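Chapter 6
Cold Storage in a Small Space

Before you begin

Most homes have one large refrigerator, and most books on food storage are written for it. This chapter is about the other kind: the mini fridge in a dorm, a break room, a studio or a spare corner. The rules are the same as in Chapter 5, but there is less room to get them wrong. A small cabinet warms up quickly when the door is open, and one badly placed dish can keep air from moving around the rest.

By the end of the chapter you should be able to choose a spot for a small fridge, decide what goes on the shelf and what stays out, and store fresh vegetables for a few days without drying them out.

Key words: air flow, door time, husk, kernel, vent

Where the fridge stands

A small fridge does not have to sit on the floor. A low table brings the shelf up to a height where you can see what is on it, as long as the table is level and does not rock. Keep the vents clear. Run the power cord where people will not catch a foot on it – a cord across a walkway is the most common fault students report in the room survey at the end of this unit.

What we will store

The main food in this chapter is corn on the cob. It is a good test because it loses sweetness in warm air and takes up an awkward amount of space for its weight. Teófilo Arango, who taught the first version of this unit at Plummont, had each student plan the shelf on paper first, then get the plate ready, and only then open the door. We still work in that order. Activity 6 uses one ear of corn, one plate and a mini fridge.

Corn, a plate and a mini fridge on a round table
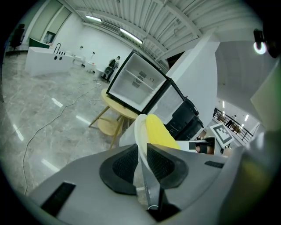
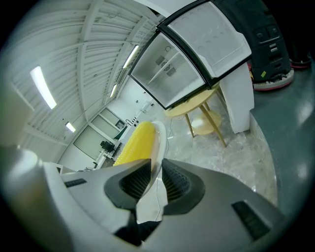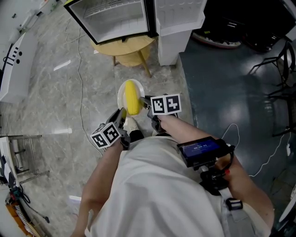 Should corn be husked before it goes in the fridge?

Leave the husk on if you have the room, as it keeps the kernels moist. If the corn is already husked, wrap it or put it in a closed bag and eat it within a day or two. Cooked corn should be cooled, covered and put away within two hours.

Turn to page 222 for the shelf plan, and bring a copy of it to the first class.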